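Braided belts: sorting, measuring and storing

July is when I go through the bottom drawer. It holds belts, two pairs of braces that no longer clip, and whatever has been pushed in on top of them since the winter. The drawer is 40 cm wide inside and 12 cm deep, and those two figures decide most of what follows.

I own more braided belts than leather ones now. The change came after Marites Tan pointed out that I was punching extra holes in a perfectly good strap every time my weight moved. A braided belt has no holes. The pin goes through the weave wherever it is needed, so the adjustment is continuous and there is nothing to tear out.

The weave does have its own way of failing. If the pin goes through the same gap every day, the strands around it spread and stay spread. On an elastic braid this shows up as a small oval opening that does not close when the belt is taken off. I check for it by laying the belt flat under the desk lamp and bending it over a finger, a short length at a time. Moving the pin along by one crossing every few weeks is enough to prevent it.

The buckle end gets a separate check. I look at the stitching or rivet where the strap folds round the bar, then at the frame itself for burrs. A burr on the inside edge will pull threads each time the belt is fastened. Fine emery paper removes it in a minute or two, with masking tape over the strap.

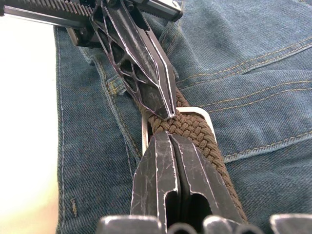

Brown braid, silver rectangular buckle.

Measuring is the part people get wrong. The size of a belt is taken from the fold at the buckle to the point where the pin normally sits, and the overall length does not come into it. With elastic braid the belt should be lying slack on the table. Pulling it straight adds a few centimetres, and the figure is then useless for ordering another. I write the slack measurement on a paper tag.

For storage I tried the Putum hanging rack, which has 18 hooks on a bar. It suits leather. Braided belts hung by the buckle grew longer over one winter, the heavier buckles being the worst, so the rack has gone to Nadja Danzer for her scarves.

They are now coiled, buckle on the outside, in a Wumholm drawer insert. The coils should be loose – a tight one leaves the tip curled and it will not lie behind the trouser loop. Two compartments are still free, and the braces are going out.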